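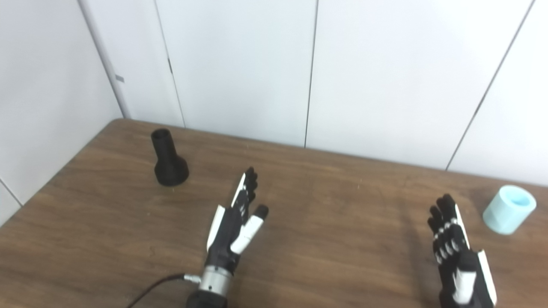 木纹桌面配白色竖条墙板，桌上摆一只黑瓶子，到底行不行？

发帖：半勺盐
2019年6月

先说情况。书房北边那个墙角，两面都是白的，后面那面是一条一条竖着拼的墙板，拐角压了一根白色收边条。桌子是棕色木纹面的，斜着放，没有贴墙。原来的想法是“白墙加木色怎么都不会错”，摆完之后越看越不对劲，像样板间里没人要的那个角落。

于是放了一只黑色的瓶子，细脖子，圆肚子，口是敞开的，里面空心。家里人说好看，我自己持怀疑态度。网上那些“一只黑花瓶点亮全屋”的文章我看了不少，写得一个比一个玄，没有一篇说清楚到底点亮了什么。

想请教三件事：
一、这种瓶子能不能插真花，还是只能空着当摆件？
二、竖条墙板的缝是深色的，要不要填？
三、桌子斜放是不是多此一举？

别推荐链接，谢谢。

——

2楼 旧抽屉
瓶子放左边没问题，问题是桌子。木纹贴面配白墙，十家里有八家都这么弄，你还指望它有什么个性？换块桌布算了。

3楼 半勺盐（楼主）
桌布不考虑。用过一次，写字的时候老往下滑。

4楼 北窗
不同意2楼。木纹面只要颜色别偏红，配白墙是最省事的搭法。楼主这个棕色我看着可以。倒是那根收边条，大概从上往下三分之一的地方有一小块深灰的印子，先擦擦看，擦不掉拿白色补漆笔点一下。这种小印子比瓶子选得对不对显眼多了。

5楼 旧抽屉
楼上眼睛真尖。不过补漆笔的白和收边条的白从来就不是一个白，点完就是一个更大的印子，别问我怎么知道的。

6楼 北窗
那是你没挑对。买之前先在背面试一下色，很难吗？

7楼 竹帘子
说回瓶子。这形状看着像打印出来的，楼主是自己打的还是买的？如果是打印件，装水之前一定先试漏。就算外面看着严实，水放一夜，桌面上一圈。木纹贴面最怕这个，水从板边钻进去，边上鼓起来就回不去了。

8楼 半勺盐（楼主）
朋友给的，没说是怎么做的，我也没问。那就当它漏吧，先不装水。

9楼 竹帘子
想插鲜花也不是没办法，里面套一根玻璃试管，水只装在试管里。细脖子正好卡住。前提是脖子一路通到底，有的瓶子口是敞的，里面中间收窄，试管下不去，先拿根筷子捅一捅。

10楼 沙发底下
试管这个办法我试过，夏天三天不换水，味道能把人熏出去。试管那么细，刷也不好刷。我现在只插干的，尤加利叶或者一枝棉花，半年掸一次灰。

11楼 旧抽屉
干花更没意思，满屋子都是网红咖啡馆的味儿。

12楼 沙发底下
那您倒是说个有意思的。

13楼 旧抽屉
空着。黑瓶子空着最好看，插什么都多余。

14楼 半勺盐（楼主）
难得这句我同意。不过空着的话，它是不是太轻了？桌上有人干活，胳膊一带就倒。

15楼 竹帘子
往里灌点沙子，或者洗干净的小石子，灌到圆肚子那里就够，重心就下来了。做个纸漏斗，不然一半都撒在外面。瓶底贴一块毛毡，别直接在桌面上拖。

16楼 北窗
沙子要晒干再灌。另外提醒一句，瓶子别摆在手常走的路线上，往里挪，挪到手背碰不到的地方。重心再低，一胳膊扫过去还是倒。

17楼 量角器
看到墙板来说两句。竖条板的缝不要填！那些深色的细线本来就是缝，冬天干、夏天潮，板子要伸缩，填死了第二年就裂给你看。我给Letau小区一户人家看过，业主嫌缝里藏灰，自己打了白胶，后来胶发黄，一条一条的，比原来难看得多。

18楼 旧抽屉
我不信家用墙板伸缩有这么厉害。卖板子的都爱拿“伸缩缝”当挡箭牌，缝大了是伸缩，缝小了也是伸缩，反正安装永远没错。

19楼 量角器
看材料。塑料的和密度板的都会动，密度板怕潮，塑料怕晒。楼主这个是什么板，光看表面说不准，我也不瞎猜。但是缝细而且上下均匀就说明装得还行，没有必要去动它。

20楼 半勺盐（楼主）
当时装墙板的店叫Heltumen，就在Vunside建材城里，早就不干了，材料我也查不到了。报价单上写的是每平方136，另收600安装费，材质一栏就写了“环保板”三个字。现在想想真是什么也没写。

21楼 量角器
“环保板”，哈哈。我做这行见过的报价单，写这三个字的超过30份，没有一份说得清是什么板。

22楼 旧抽屉
安装费600还算良心，我那会儿连垃圾清运都单独收钱。

23楼 沙发底下
缝里的灰用软毛刷从上往下刷，再拿吸尘器的扁嘴走一遍。别用湿布往缝里塞，越擦越黑。

24楼 北窗
桌子斜放的事怎么没人说？我反对斜放。小房间里斜一张桌子，后面那个三角就是积灰的，笔掉进去都懒得捡。除非是为了躲窗户的反光，否则老老实实贴墙。

25楼 竹帘子
我反倒觉得可以斜。贴墙坐，眼前全是竖条，盯久了眼花。斜一点，视线有个去处。我家那张斜了两年，没后悔过。

26楼 北窗
笔呢？

27楼 竹帘子
掉过两支。

28楼 量角器
折中一下，斜着放可以，离墙留出能伸进一只手的距离，吸尘器也能进去。最忌讳的是一个桌角顶着墙板，用力一撑就是一个坑，墙板上的坑没法修，只能换整条。

29楼 半勺盐（楼主）
这个有用。我今晚去看看桌角那里。

30楼 旧抽屉
所以结论就是：缝别动，瓶子灌沙，印子爱擦不擦。绕了一大圈，没花一分钱，家居博主听了要哭。

31楼 半勺盐（楼主）
回来报一下。桌角后面暂时没看到坑，往外挪了一点。筷子捅过了，瓶子里面是通的，不过我还是不打算装水。沙子等晒。家里人坚持要插一枝什么进去，正在谈判。

32楼 沙发底下
插枝狗尾巴草，不要钱，两边都不得罪。

33楼 旧抽屉
狗尾巴草掉籽，扫的时候别骂人。

——

读者评论

Enriquez：从搜索过来的，本来想查墙板缝怎么填，看完决定不填了。但还是想问17楼，厨房那边的墙板也不用填吗？油烟进去怎么办？

量角器 回复 Enriquez：灶台后面不建议用竖条板。已经装了的话，加一块玻璃挡板，比填缝靠谱。

小满不满：斜放派举手。我桌子42块钱收的二手，贴墙放晃，斜过来反而稳了，地不平的房子可以试试。

灰鸽：5楼说得对，补漆笔的白都不是一个白。我点了三次，现在那块像贴了个创可贴。

北窗 回复 灰鸽：你试色了吗？

灰鸽 回复 北窗：没有。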